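Line drying knits at home: notes on shrinkage and drying time

March 16, 2020

I have been keeping a log of how our knit cleaning cloths behave after washing. It began in May of last year, when a batch from Lotlow went into the dryer on high and came out visibly shorter in one direction. Knit cotton relaxes along the length of the fabric when it is agitated and heated, and it rarely goes back without being pulled.

The washer is set to 600 rpm for the final spin. At 1000 rpm the cloths leave the drum lighter, but the creases are set hard and the edges curl. The slower spin costs extra hours on the line, which I accept in winter and regret when it rains.
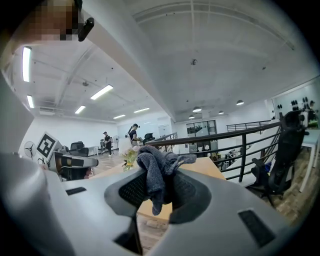

Heledd Lloyd wrote that she gets less curl at the high spin if she pulls each cloth square before hanging it, and that the number of cloths in the drum matters more than the speed. I tested this with a half load. The curl was reduced at both speeds. I have not separated the effect of pulling from the effect of the smaller load, so that result stays provisional.

Detergent dose was the next variable. I had been using the full cap, and the cloths had become slow to take up water. Some 20 ml per load now gives an acceptable wash in our soft water. Fabric softener is out entirely. It leaves a coating on the fibers, and a coated cloth pushes a spill across the counter.

Hanging position: over the line at the middle, no pegs. Pegged corners stretch into points that remain after drying. I leave 5 cm between cloths. Closer spacing saves room but the inner faces stay damp overnight, and that is where the sour smell starts.

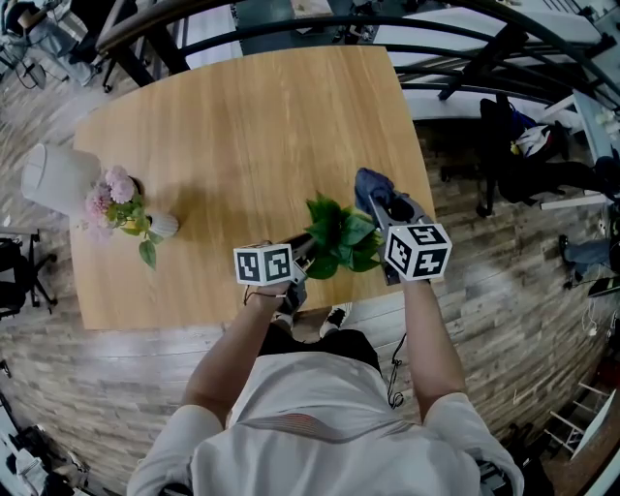 Blue cloth, over the table.

Storage is flat, in a drawer, after a full day on the line. I tried rolling them for a while and found the outer layer picked up dust. The next entry will cover the terry towels, which shed a good deal more lint and have already blocked the filter twice.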